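Speaker notes, Eltgate workshop talk, afternoon session

Slide 1. Title. Say thanks, name the project (Nimum), move on. Don't read the subtitle.

Slide 2. The question we asked. When you teach a two-finger gripper to pick things up by showing it demonstrations, how much does the wrist camera matter compared with the overhead one? Most groups use both and never check. We took them apart.

Slide 3. Setup. Same table, same arms, same operators at the Stonddale lab. We collected 2,894 demonstrations. After throwing out the ones with dropped frames or a bad start pose, 1,471 were left for training. Pause here, people always want to write that down. The filter script is in the handout.

Slide 4. What the wrist camera gets. Point out the fingers first: they stay in view the whole time, so the policy always knows where its own tips are. Then the objects. We mixed soft things like the black pouch with clear packaging, a can and a lime, and used trays and baskets so that height changes too.
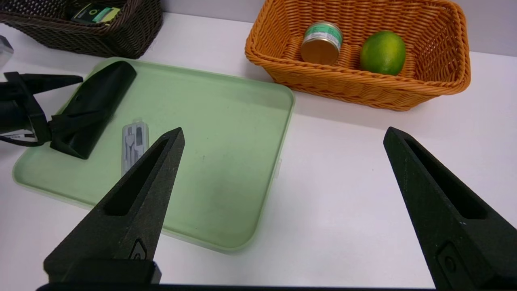
One reviewer asked whether the fingers in view were doing all the work, and whether a policy with the fingers masked out would do just as well on the objects alone. Fair point, and we ran it. With the mask on, the policy still reached for the right object but closed early. That is the next slide.

Slide 5. Masking result. Show the plot, let them look. There were 4 conditions: wrist only, overhead only, both, and wrist with fingers masked. Each got 127 test trials. Wrist only came close to both cameras. Overhead only was worst on clear packaging. Masked was worst on the pouch.

Slide 6. Limits. One table, one wall color, one gripper design. We have not tried different fingers. The Oyelaran test set has other finger shapes and we plan to run on it in the spring.

Slide 7. What to take home. If you can afford one camera for tabletop picking, put it on the wrist and don't crop out the fingers. Leave this slide up for questions.

If asked about training time: see backup slide 9.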